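The best hour of the week at Won, a cooking studio in Prarkusia, comes when Eun-ji Gil sends out the bowls and lets people get on with it. Everyone gets a wide board, a bowl and a spoon or whatever else is in the drawer, and the room goes wonderfully quiet!

Gil has run her November tables for 39 students so far, and she loves a small bowl. "You learn your own hands," she says. She'd like people to stir slowly, stop, look, and stir again.

Hiba Geagea drove in from Sestska, 96 miles each way, and plans to come back. I get it. I went home and cleared my own low table before I had my coat off, dug out my heaviest gray bowl and spent 30 very happy minutes on it.

Plurkanness Magazine | Contact the editors | © Plurkanness | Back to top
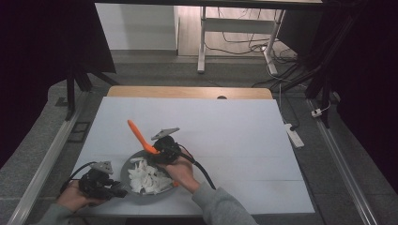 A dark gray bowl of white pieces and a bright orange utensil.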